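Storage FAQ – Books and Boxed Sets

How should tall volumes be stored?
Upright, spine outwards, on a shelf with a clear height of at least 4 cm above the tallest item. Maximum load per Vestach shelf is 100 kg.
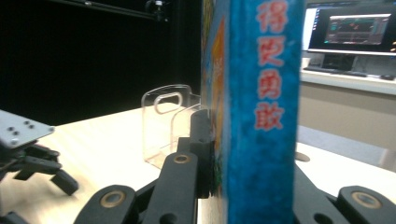 Photo: Todska

Can I sort by spine colour?
Yes. A blue spine with large red Chinese characters is easy to find again. Enter the title in the original script – the Flundia index accepts it.

Do boxed sets need a separate shelf?
No.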